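Drawer tips from the robot bench (they work in the kitchen too)

Last updated 31 March 2025

I've kept this page of household tips going for a good while now, mostly stain removers and how to stop a tea towel smelling, and every so often somebody asks whether anything from my working day is any use at home. Well, drawers are! At Flaltbridge we have spent months teaching a robot arm to open and shut small plastic drawers, and I have come away with far stronger opinions about handles, shelves and sticky runners than I ever expected to hold.

The project is called Skendeck, and the question behind it is a plain one. If you show an arm how to work a drawer by guiding it through the job over and over, how much does it help to give it a close-up view from down by the fingers as well as the ordinary view from across the table? We recorded 1,821 guided goes at opening and closing, trained one version of the controller on both views and another on the table view alone, and then gave each of them 219 fresh attempts with the unit set down at slightly different angles.

Tip one, then, is to look at the handle and leave the rest of the drawer alone. Shiny tinted plastic is a terrible thing to judge distance by, and you can see a second, ghostly handle in it if you get close enough. 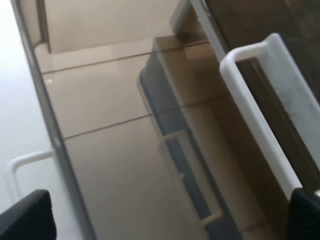 Marigold Jam wrote underneath the first version of this page that she would have expected the close view to make matters worse, what with all those reflections, and wondered whether we had thought of simply dulling the plastic with a bit of masking tape. We did try tape, for one afternoon in May. It helped the table-only version a little and made hardly any difference to the other, and I spent longer getting the glue off than I had spent putting the tape on. (Warm water, washing-up liquid and a soft cloth, by the way. Don't scrape, as you'll scratch it.)

The version with both views did better overall, and nearly all of the gain came in the last little stretch before the fingers met the handle. From further away the two were much of a muchness. I find that rather comforting, as it is just how I manage in a dim cupboard myself - a general idea of where the thing is, and then a proper look once my hand is nearly there.

Tip two is to pull straight and pull from the middle. Light plastic drawers without metal runners will twist if you tug at one side, and once they twist they bind, and then you pull harder and the whole unit comes across the worktop towards you. A good share of our failed attempts went exactly that way. 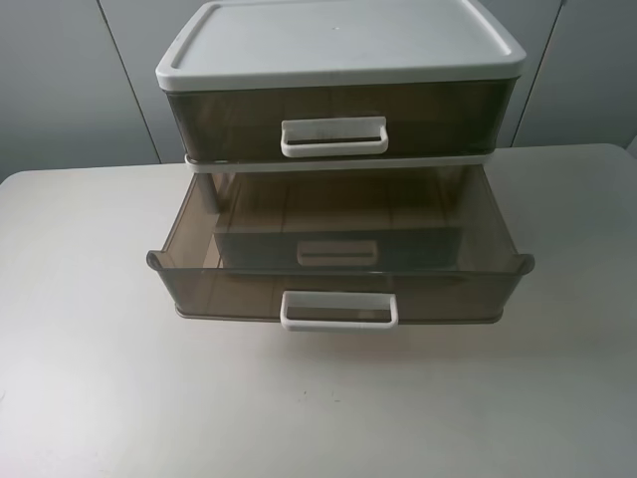
If yours slides about, put a scrap of non-slip matting under it, the sort sold for lining shelves. We use a piece of Flestura mat at home under the sewing drawers and it has stayed put beautifully. We left it out of the trials on purpose, because we wanted the arm to learn a gentle pull, and a unit that can't move lets you get away with being rough.

Tip three is about going slowly at the start. The arm's early habit was to begin moving before it had properly got hold, and its grip would slip off the bar. In the end we made it hold still for a moment after closing its fingers, and that one small pause was worth more than another 60 guided goes added to the pile. I do the same now with the cutlery drawer, which is an old Plattner one and sulks in damp weather.

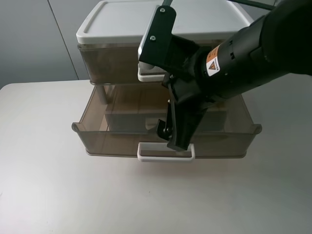 Closing is the easier half, for people and for arms, and you hardly need to grip at all. A push with the flat of the fingers in the middle of the front will do it, and if the drawer stops short, ease it out a little and try again before you lean on it. Nine times out of ten there's something poking up at the back.

For drawers that have gone stiff, take them right out, wash them, dry them thoroughly and rub a plain white candle along the edges that slide. Leave cooking oil alone, it goes tacky and collects fluff. I give mine 20 strokes a side, which is probably far too many, but the candle was a cheap one.

I'd be careful about making too much of our results. It was one sort of drawer on one table, with the same light all the way through, and we haven't yet tried knobs or those cut-out finger holes. Knobs are next on the list, and I shall add a bit here when we've done them, along with the limescale tips I promised last time.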